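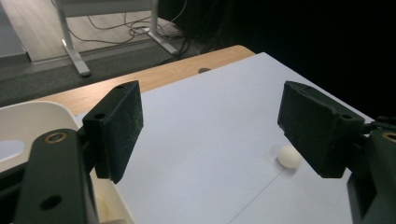 Stevimow's hand-held gripper kit went on sale in May, and the first production batch was 300 units. Ekrem Şimşekoğlu designed the finger linkage and now handles most of the technical support. Nisha Mathur runs the training program at Chaudhary, a contract automation shop that bought six of the kits and has used them on small-part handling since they arrived. We spoke to both of them on one call and have edited the answers for length.

The kit consists of the hand-held tool, a mount for the camera, two pairs of finger pads, a cable set and a case. The operator holds the tool and does the task by hand. The recordings are then used to train a controller for a robot arm carrying the same fingers.

Şimşekoğlu said the linkage was the part that took longest. "The first version had plain holes in the plastic links. It was fine on the bench and it was fine for a month. Then the holes wore oval and the fingertips developed play. You could wiggle them side to side with a thumb. So the pivots got metal rings, and that fixed it. It adds a bit to the cost of each arm and we decided to wear it."

The complete tool weighs 444 grams without the camera. Mathur considers that acceptable for short sessions. "Our people do 20 minutes and then swap. Past that, the wrist starts to drop and you see it in the recordings. The approach angle gets lazy. I'd like it lighter, but I'd like it stiffer first, and I know those pull against each other."

Much of Chaudhary's early work was with small light balls, picked up from a sheet of paper on an ordinary table. Mathur chose them for practice after trying machined blocks. "A block forgives you. You can close on it crooked and it will square itself up between the pads. A ball touches each pad at one spot, and if your two fingers aren't level with each other it squirts out the front or rolls back toward your hand. New operators find that out in the first five minutes."

She teaches the pick with the fingers wide open and the ball well inside the gap before anything closes. The ball does not need to be centred. If one finger gets there first, it pushes the ball across until the other finger meets it, and on paper that usually works. On bare timber the ball travels further and the pick fails more often. She has not tried it on felt.

Asked whether the pads should be softer for that kind of object, Şimşekoğlu said he had tested softer ones and did not ship them. "A soft pad wraps around the ball and the hold is very good. Letting go is the problem. With a light object the pad hangs on to it for a moment and you get a release that is late and off to one side. The textured pad lets go cleanly. For a heavy part I would choose differently, and there is a second pair in the case for that."

The pads do pick up dust. Mathur raised this before we did. "They're black and they're rough, so every speck shows. I was wiping them between every run at first. Now we wipe them at lunch and at the end of the day with a damp cloth, no solvent. I compared a dusty pair with a clean pair on the same ball and couldn't find a difference in the hold. With oil on them it's another story. One fingerprint of machine oil and you may as well change the pads."

Changing a pair takes a hex key and a few minutes. Şimşekoğlu recommends swapping both sides together, even when only one is worn, and checking that the faces close flat against a strip of card before recording again.

Mathur's main complaint concerns the documentation. The supplied manual covers assembly and charging, and has one page on calibration. "One page, and the diagram is of the older arm. We worked it out, but we lost an afternoon. A smaller shop without someone who's done this before would lose more than that." Şimşekoğlu accepted the point. A revised calibration section has been written and is being checked against the current hardware. It will be posted as a download for existing owners, and printed in the box once the present stock of manuals is gone.

Her second complaint was the case, which has foam cut for the tool with the camera removed. Anyone who wants to leave the camera fitted has to cut the foam. Chaudhary cut the foam.

We asked how many demonstrations are needed before the controller is useful. Şimşekoğlu declined to give a general figure. Mathur gave hers for the ball task, with the ball placed by hand in a new spot each time: 197 recordings kept, after discarding those where the operator fumbled or stopped partway. "That got us a controller I'd let run while I stood next to it. I wouldn't leave the room. The misses it makes are mostly at the far edge of the sheet, where we hadn't recorded much, so that's our own fault and we're filling it in."

She had also looked at the Pirnik tool, which uses a trigger and a cable in place of the direct linkage. She found it more comfortable but preferred to feel the contact through the handle. Şimşekoğlu said a trigger version had been discussed at Stevimow and there were no plans to build one.

Replacement pads are sold in pairs. The link arms are sold singly, left or right, with the rings already pressed in. Şimşekoğlu asks owners not to press their own, and to quote the batch number on the handle when ordering, as the earliest arms have a different hole spacing.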